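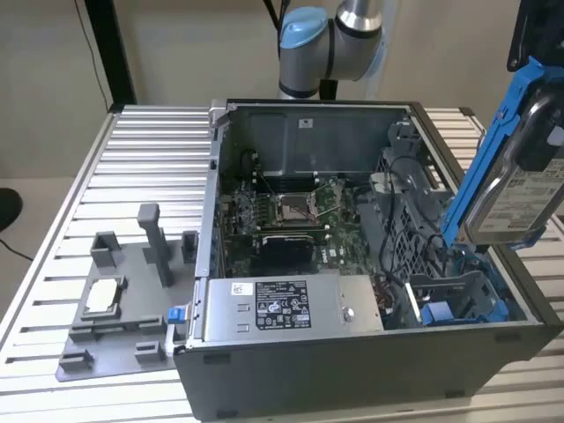
January is when I finally get round to the pile of old computers, and this year the pile had reached 47, so I've been up to my elbows in dust and tiny screws and loving every minute! I take them apart, sort out what's worth keeping and put the good bits into machines that will get used again. My favourite moment comes early on, once the side panel is off and the case is lying flat. On this Dell the processor is already out and sitting face up in its own little pocket on the grey tray, and the lever on the empty socket is standing open. I love seeing that pin field uncovered. All those contacts in such a small square, and the green board round it as busy as a street map — capacitors, traces, hundreds of things I still couldn't name. The memory slots are bare too, so it's a nice clear look at a board without its passengers.

A few notes on the way I work, for those of you who asked after the last gallery.

The gallery goes up on Thursday, February 1, 2018, and I'll keep adding to these notes as the rest of the pile goes down. If you've come over from the Mevport repair pages, hello and welcome! Put the kettle on.

Processors. Always lever first, then the frame, then straight up with the fingertips on the edges. No tilting, no sliding. I did slide one once, years ago, and spent a whole evening with a magnifier and a sewing needle trying to persuade three pins back into line (two of them forgave me).

Trays. I used to put chips down on a folded tea towel. A proper pocket is so much better — you know which way up it is, you know where it is, and you can't put your mug on it. I've become a bit of a bore about pockets.

Worktops. Slats are lovely to work on, but small screws do find the grooves. Mine now go in a shallow Edska dish with a magnet under it, and I get through far less bad language.

Old paste. A drop of cleaner on a lint-free cloth, a gentle wipe from the outside in, then a fresh bit of cloth and the same again. Nakura wipes are my current favourites and a tub of 100 lasts me ages. When the silver lid comes up shiny I'm pleased for the rest of the day.

Shrouds. I've got such a soft spot for a big plastic air shroud! They look clumsy, but lift one out and you can follow the path the air was meant to take. Give it a wash in warm soapy water and dry it overnight before it goes back.

Memory. Test each stick by itself, then in pairs. It's slow and I usually have the radio on. Anything that fails goes in the Kaewkla box for recycling, which is a biscuit tin really, but it came with that name on the lid and it's stuck.

Labels. Leave them on. I peeled them all off when I started out because I thought it looked tidier, and I've regretted it with every mystery part in the drawer.

Next up is a batch of slim desktops with very stubborn lids. More pictures when I've won.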